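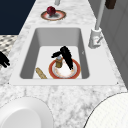 *Figure 4.1. Computer rendering of a kitchen sink with a plate and a small bottle.*

# Chapter 4: Leaving a Supplier

In the previous chapter we looked at how a company selects its business software. We followed the steps from the first list of needs up to the signature of the contract. The present chapter begins at the other end of the same relationship. A contract which was signed some years ago is coming to its end, and the company must decide if it will stay, leave, or use the possibility of leaving in order to get better terms.

After you have read this chapter, you should be able to:

- explain what is meant by switching cost, and name its main kinds
- read the exit part of a software contract and find what is missing there
- make a simple estimate of what a move to another supplier would cost
- discuss when it is reasonable to accept being dependent on one supplier

## Opening case: Stovar and the order system

Stovar is a wholesaler of fittings and small machine parts. It has 52 employees, most of them in the warehouse. For many years the company has kept its orders, its stock and its customer prices in a system delivered by Holtex. The system was selected when Stovar was a much smaller firm, and at that time the choice was easy. Holtex had the lowest price and could install the system within the month of May, before the summer orders began.

The people at Stovar came to know the system well. They also began to change it. The sales office wanted special prices for old customers, so a new table was added. The warehouse wanted labels in another format, so somebody wrote a small program which took the data out each night and sent it to the label printer. When the accountant retired, two reports which only she had understood were kept running, and they are still running today.

Then Holtex sent a letter about the renewal. The price per user would go up, and the support by telephone would become a separate product. The finance manager, Lærke Steinarsdóttir, asked for an offer from another supplier, Wasilewska. The yearly fee in this offer was clearly lower. On paper the decision looked simple, and a draft of the notice to Holtex was already written.

Before it was sent, she asked each department to write down everything that touched the old system. The list came back with things which no one had put in the budget. The customer prices could be exported, but the rules behind them could not. The label program would have to be written again from the beginning. The evening shift had learned to work with key combinations that exist only in the Holtex screens. And the contract said that Holtex would deliver the data "in a customary format", without any word on what customary means, or who pays for it.

Stovar did not send the notice that year. It signed for a shorter period, with a clear text about data export, and it used the time to prepare. We will come back to the company in Section 4.4, where you will work with its numbers.

## 4.1 What is a switching cost?

A **switching cost** is any cost that a customer has to carry because of the change from one supplier to another, and which it would not have if it stayed. The fee to the new supplier is normally outside of this term. If both suppliers charge a fee every year, then the fee belongs to the comparison of prices, and the switching cost comes in addition.

It is useful to divide these costs into kinds, as they are found in different places in the company and are known by different people.

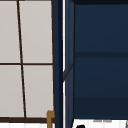 Illustration: Kutulero

**Contract costs** are the easiest to find. They include the notice period, fees for early ending, and discounts that have to be paid back. You find them by reading the contract, and the work takes an afternoon.

**Data costs** come from moving information out of one system and into another. It is seldom enough that the data can be exported. Fields have other names, dates are stored in another way, and old records were made with rules that were changed later. Someone who knows the business must look at the result and say if it is right.

**Connection costs** concern all the other programs which speak with the system. In the case above, the label program is such a connection. These programs are often small, and often the person who wrote them has left.

**Learning costs** are paid in working time. An experienced user becomes a beginner again for a while – and during this period the orders continue to arrive. Many budgets include the price of the course but forget the slower weeks that follow it.

There is also a cost which is harder to place. When a system is changed, people lose some of their standing. The person that everybody asked for help with the old screens may have nothing special to offer in the new ones. We do not put a number on this in the exercises, but you should expect to meet it in practice.

### A small calculation

Suppose that a change of system saves a company 400 dollars per month in fees. Suppose also that the total switching cost is 9,600 dollars. The company has then earned back the cost after 24 months, that is, after 2 years. If the new contract runs for 4 years, the second half of the period gives a real saving.

Now let the switching cost be twice as high. The company will reach the end of the contract with no gain at all, and it stands before a new renewal. The lower fee was real the whole time. It was simply too small for the work that was needed to get it.

Note that the calculation says nothing about quality. A company may have good reasons to pay for a move which never earns back its cost, for example if the old supplier has stopped correcting errors.

### Questions to discuss

1. Which of the four kinds of cost do you think Stovar would have missed if the departments had not been asked?
2. The two reports of the retired accountant are still running. How would you find out if anybody reads them?
3. Holtex knows its customer well. What can it guess about the switching costs of Stovar, and how may this influence the next price letter?

In the next section we turn to the contract itself, and to the sentences on exit that should be agreed before the first payment is made.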